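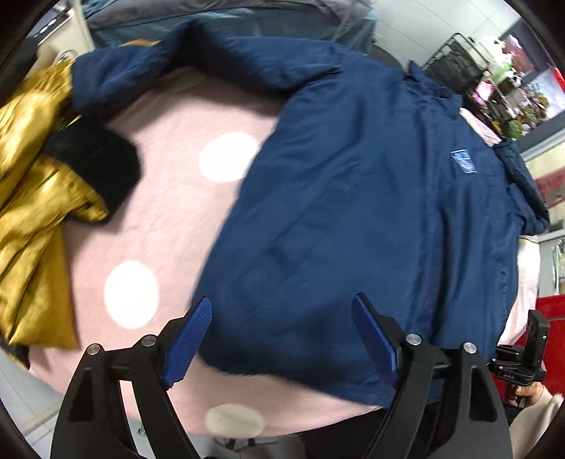 The equipment plan for the next period is ready, and I want to explain to all members how we came to it. We asked for three more hand-held grippers and the budget allows two. Dayana Alvarado and I compared the offers from Jisden and Ofori, and we have chosen Jisden, although its price is a little higher, for the reason that spare finger pads are sold separately. With clothes this matters very much. A navy jacket with a smooth shell and a fuzzy lining, spread over a bed sheet, asks different things from the blue pads at the hem than it asks on the sleeve, and a puffer jacket with fur trim is again another matter. In January we had to wait 60 days for one pair of pads, and I do not wish to repeat this.

The total for the two grippers, with pads, one spare camera mount and delivery to Trondudthorpe, is $2,811. Training is not inside this amount. Tülin Dönmez has kindly agreed to do it with the new operators in our own rooms.

We did not put money for a second arm. Hermenegildo Zamudio made a good case for it, and I have kept his paper, but the folding work is still done by hand-held tools and the arm we own stands free on many afternoons. We will look at the question again when the Zulora contract is renewed.

Please send me your list of small items (screws, straps, memory cards) before the order is closed. Write the quantity and the name of the station. Last time I received four lists without names and had to guess.

Consuelo Espinoza, Equipment Planning

3 comments | 2 shares

Home | News | Equipment | Archive | Contact

© Zulora Newsletter. Back to top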